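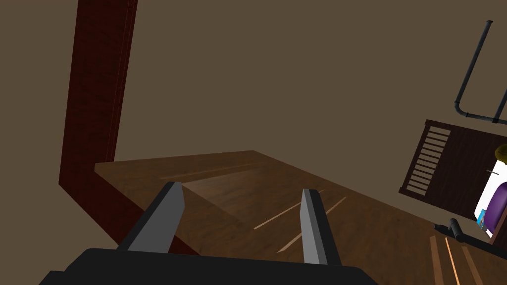 Short thread on whether machines can do household chores yet. My position after a long stretch of simulated evaluations: a few of them, slowly, in a house they have already seen. Details follow.

Background for new followers. I write evaluation tasks for mobile manipulators. Base on wheels, two arms, parallel grippers. The tasks are dull on purpose: open a door, go through it, pick up one thing, put it somewhere else. Everything runs in simulation first.

The current suite is called Nistness. It has 7 chore families. A family is one verb and its variants, so "fetch from another room" covers every object and every room pair we could generate without the generator putting a bed inside a wall.

Total episodes in the May run: 1,237. Time limit per episode: 600 seconds. A person would need a small fraction of that for most of them. The limit is generous so that we measure ability first and speed later.

Two policies under test. Grova is a single end-to-end model, cameras in, joint targets out. Pander is a planner that calls separate skills (navigate, grasp, operate handle, place). Same robot, same houses, same starting positions.
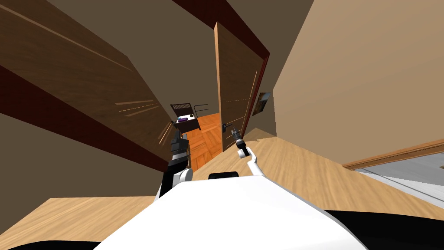

Doors first. Doors are where most fetch episodes die. A hinged door with a lever handle asks for four things in sequence: find the lever, press it down, pull or push along an arc, and get the base out of the way of the panel while the arm is still attached to it.

Grova is decent at the lever and poor at the arc. It tends to pull in a straight line, the gripper slips off, and it tries again from a slightly worse position. After the third attempt the base is usually parked where the door needs to swing.

Pander does the arc well because somebody wrote the arc down. Its trouble is a door that is already open. The skill expects a closed door, looks for the closed pose, fails to match it, and reports "handle not found" with a clear path into the next room.

We added a check for that. It now asks whether the opening is wide enough before it asks about the handle. This took an afternoon and moved the fetch score more than the previous two model updates did. Draw your own conclusions about where the effort should go.

A reader asked why not remove the doors. You can. Plenty of demos do. People who live in houses mostly keep theirs.

Next, small objects on furniture. Fetching one light item off a nightstand sounds like the easy part, and in terms of grip force it is. The difficulty is arriving at the nightstand with both arms in a useful posture after a doorway that forced them into a useless one.

Tucking the arms before the threshold fixes clearance and costs time. Keeping them forward saves time and clips the frame. Grova learned a compromise that I would describe as walking in sideways with the groceries. It works more often than I expected.
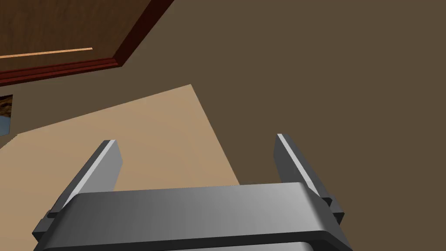
Wrist cameras. A gripper camera gives you an excellent view of the last few inches and very little idea of where you are. Flat floor with no texture, one edge of something, a corner of furniture at an angle. Policies that lean on the wrist view alone get lost between targets.

The fix everyone uses is to weight the head camera during travel and the wrist camera during contact. The handover between the two is where we see hesitation. The arm stops, the base creeps, the arm starts again. On a timed chore this adds up.

Flat things on floors deserve their own post. Mats, boards, panels. A parallel gripper can close on an edge it can get under. If the thing lies flush there is no edge to get under. Neither policy has a good answer. Pander skips the item and logs it. Grova scrapes at it until the clock runs out.

Skipping and logging is the better behavior, for the record. A cleaning robot that leaves one thing on the floor and says so is a product. One that spends ten minutes scraping is a noise complaint.

Someone will bring up Rweyemamu, the real apartment we rent for transfer tests. Yes, we run a subset there. 3 of the chore families so far. Fetch transfers acceptably. Door opening transfers badly, mostly down to hinge friction, which our simulator treats as a constant and real hinges do not.

No numbers from the apartment yet. The sample is too small and I would have to spend the rest of the year correcting screenshots of it. 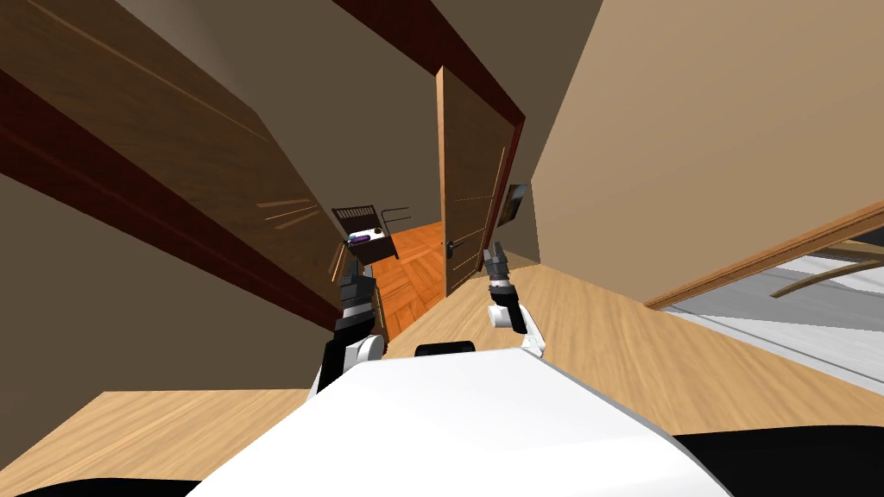 What about shop floors? Easier in one respect: the building can be changed to suit the machine. Wide aisles, doors that open themselves, bins at a fixed height. Every one of those removes a skill from the list. Houses remove nothing and add stairs.

So a stockroom machine that moves totes along a known route is a fair purchase today if the volume is there. A home machine that fetches, opens, tidies and wipes is still a research platform. I would not leave either of our policies alone in my own hallway.

Things I would want before changing that view: recovery after a failed grasp without resetting the arm, doors handled in any starting state, and a robot that can tell you which part of the chore it did not do.

Wiping and folding are in the suite too. Wiping contact forces are being redone this week so I am leaving those scores out. Folding I will post when there is something to post.

Task definitions for the fetch and door families go up with the next Nistness release. If you run them, please report your time limit along with the success rate. One without the other tells me very little.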